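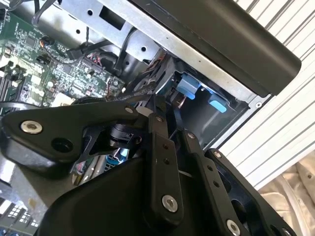
Trade News > Recycling > Equipment

3 min read

Larnis opens orders for its PC teardown kit

Desktop PCs go in whole and come out as parts. That's the pitch from Larnis, which started taking orders this month for Flanarow, a two-arm kit meant for shops that strip old office computers for resale and scrap. First units ship in December, the company says, to buyers in the US and Canada only for now.

The kit is two arms, grippers for the arms, wrist cameras, a slatted aluminum table and a set of printed trays. Software license is separate. More on that below.

Larnis showed it running at its Skulenbridge shop. Job of the day was drives. Dull work but it's where the money is for a lot of refurbishers, who have to pull every drive, log it and wipe or shred it before anything else in the box can be sold. A decent tech with a good chair does it fast. A decent tech on hour seven, less so, and the sheet-metal edges inside a tower case are no friend to anyone's knuckles.

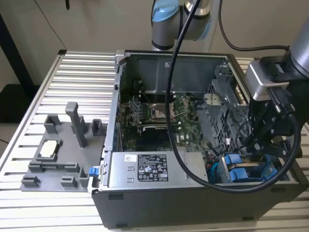
Towers get worked lying flat, side panel off. The kit does not take the panel off for you in this version, somebody still does that by hand and sets the machine on the table. Larnis says a panel step is being worked on but wouldn't give a date. Position doesn't have to be perfect, the software looks for the drive bays and works from there, and if it can't find them it stops and asks.

The trays are gray, 3D printed, and come as files as well as parts so a shop can reprint one when it cracks. Customers can also draw thier own. One early buyer did a tray just for memory sticks, according to the company.

Coverage is the thing to check before you sign. Flanarow ships with 130 case layouts in its library, nearly all of them business towers and small desktops from the big office lines. Gaming cases, no. All-in-ones, no. Laptops, no, and the sales people were pretty firm that laptops are a different product. New layouts get added by walking the arms through the job by hand a few times, and Larnis will do it for you at a fee if you mail in a sample case.

Tool-free machines are where it does best. Drives that sit in plastic caddies and lift out with a squeeze suit the gripper fine. Drives held with four screws need the driver attachment, sold seperately, and it slows things down a good bit.

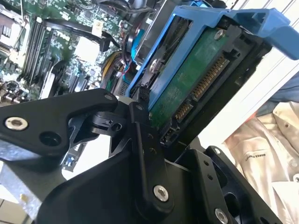 Speed next. Larnis quotes 80 drives in a shift from caddy-type towers, one person loading and taking away, that same person free to do other bench work in between. Its own longest trial was 507 machines. Of those 422 went through with no help at all. The rest needed a hand somewhere, mostly stuck caddies and cables zip-tied across the bay. The company put those numbers in the brochure, which is to its credit, but they are its own numbers and no outside shop has published any yet.

Unplugging is the slow part. Power and data leads on a hard drive are stiff on older machines and the arm goes easy on them so it won't snap a connector. Settings let you speed that up if the drive is headed for the shredder anyway.

Pricing not on the website. Dealers are quoting per site, lease or buy, and the lease includes gripper finger replacement. Training is two days at Skulenbridge or on site for extra. The Wi software plan covers layout updates and the drive log, which reads the label and writes the serial number to a spreadsheet or to whatever inventory system you run. Drop the plan and the arms keep working but the library stays where it is.

Needs: a regular wall outlet, a floor that doesn't bounce, good even light over the table. Guarding depends on your local rules and your insurer, so ask both early. Larnis supplies a light curtain as an option.

Who's it for? Probably mid-size places with pallets of the same model coming in off corporate leases. A shop that sees a different box every ten minutes will spend its day teaching layouts. Small repair stores can skip it.

Demo slots at Skulenbridge are open through the dealer network, mornings only, and you can bring your own towers. Bring a few of the awkward ones.

News | Reviews | Equipment | Prices | Jobs | Contact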